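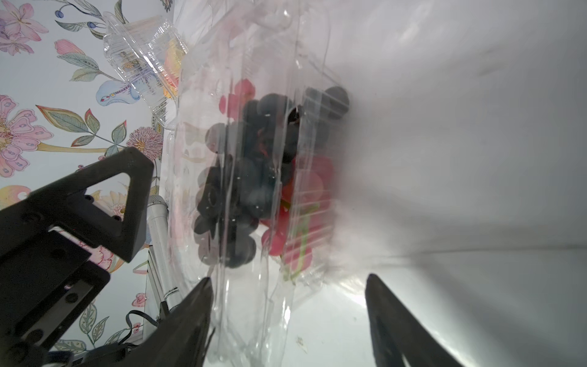 Blueberries and red grapes in a clear plastic clamshell.

The Long, Cold Trip to Your Lunch

The first truck backs up to the dock at Stornthorpe at 3:40 in the morning. Its trailer has been held just above freezing since it left the packing shed the afternoon before, and when the doors open the driver hands over a strip of paper showing the temperature for every hour of the trip. Kwabena Quartey reads the strip before he looks at the fruit.

"If the paper is bad, the fruit is bad," he says. "It may look fine today. Give it two days on a shelf."

Quartey has run receiving at the Horkia warehouse for most of his working life. The building takes in soft fruit from 166 farms and sends it out again to grocery stores, hospital kitchens, and school districts, usually on the same day. He wears a padded coat in July. So does everyone else on the dock.

A berry keeps breathing after it is picked. It uses up its own sugar, gives off heat, and loses water through its skin. Cold slows all of this down. A blueberry picked in the middle of a hot afternoon and left in the field for a few hours has already spent part of its shelf life, and chilling it later won't give that back. Growers who sell through Stornthorpe try to pick early and move the flats into shade right away. The bigger ones have a forced-air cooler, a room where fans pull cold air through the stacked fruit. The smaller ones share.

One of the shared coolers sits on the Stojanović farm, forty minutes north. The family put it in after losing most of a crop to a hot spell, and they paid for it partly by renting space to the neighbors. It holds 200 flats at a time. In the busy weeks there is a sign-up sheet taped to the door, and people have been known to argue over it.

Grapes are a different job. They come in on the stem, and buyers look at the stem first. Green means the bunch is fresh. Brown means it has been sitting somewhere dry, even if the grapes themselves are still firm. Table grapes can last for weeks in good storage, far longer than most berries, so the two are rarely handled on the same schedule until somebody wants them in the same box.

A lot of buyers now do. Mixed fruit packs take up more of the warehouse floor each year, and Quartey doesn't much like them. The pack lasts only as long as the weakest fruit in it. A single split grape wets everything near it, and mold follows. The packing crew sorts by hand under bright lights, pulling anything soft, and the shift supervisor opens finished packs all morning to check.

The package matters too. The hinged plastic box took over from paper pints and wooden baskets because it stacks well, lets shoppers see what they are buying, and keeps fingers out. Vents let the cold air in. It is also a lot of plastic for a small amount of fruit, and many towns won't take it for recycling. A packaging firm called Stinilmont has been testing a molded fiber tray with a thin film lid at the warehouse. The first batch sagged in damp air. The second held up, though the lids fogged and store managers complained that customers couldn't see in. A third batch is due this fall. Horkia has told its buyers that it wants to be out of hard plastic by 2040, a date Quartey points out is well past his retirement.

By 9:15 the morning rush is over. The board by the office shows 987 cases shipped and eleven turned away, all from one load whose strip showed a four-hour gap. The driver said the cooling unit had been off while he ate. Quartey signed the refusal and sent him home with the fruit.

At home, the advice is short. Put berries in the refrigerator as soon as you get in, and don't wash them until you plan to eat them. Keep grapes on the stem, toward the back, where it is coldest. Take out anything split or soft on the first day.

Quartey keeps his own blueberries in a bowl lined with a paper towel, and he buys them loose from a farm stand on the way home.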